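Volton Two-Arm Bench Cell - Demo Days at Camton

Home > Equipment > Bench cells > Volton

Price: on request
Lead time: 10 weeks
Warranty: 36 months on arms, 10 months on gripper fingers
Demo slots: March, mornings from 10, workshop floor

What it is
Two black arms, one table, one controller. Built for small handling jobs - sorting, packing, wiping down, passing parts from one side to the other. Sold as a set or arm by arm. Fits the standard Sultano table, or bolt it to your own if the top is stiff enough. Ask first, please. We have had people turn up with a door on trestles.

What you'll see on a visit
Not a slide show. Coffee, ten minutes of safety talk, then straight onto the floor. Kyrylo Stasiv runs the cell, Kuldeep Maurya does the software side and will answer anything about teaching new moves. We run everyday stuff, soft things mostly, as that's what most callers ask about. Cloths, sponges, bags, tubs. Rigid parts too if you bring them.
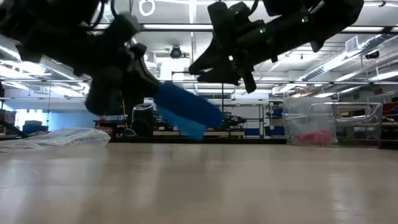

Demo moves are run at 60 percent speed with visitors on the floor. Full speed is available behind the line, just ask Kyrylo. Expect a miss now and then, soft items fold on you and the arm has to go back for another try. We leave those in. Better you see it here than after teh invoice.

Bring your own parts
Up to 10 items per visit, nothing sharp, nothing leaking. Clear plastic is fine but tell Kuldeep ahead of time, the lighting may need a tweak. Send sizes and weights a week before if you can. A phone photo next to a ruler is enough.

In the set
- two arms with grippers
- controller and stop button
- cable kit, 100 inch
- spare finger pads
- setup day at your site

Not in the set: table, bins, guarding. Benavides guarding fits without drilling, we stock the short panels only. Long ones are on order.

Questions we get
Can I buy one arm now and one later? Yes. Same controller, the second port is already there.
Left and right arms different? No, same arm, mounted whichever way. Swap them if you want.
Does it need air? No. Grippers are electric.
Can my team come? Four people per slot, closed shoes. Bigger groups get split in two.
Is the demo unit for sale? After March, yes, with a shorter warrenty. Email for the price.

Booking
Use the form, pick a morning, say what you want to handle. Parking round the back by the loading door, ring the bell and wait a minute - it's loud in there. Afternoon slots are full.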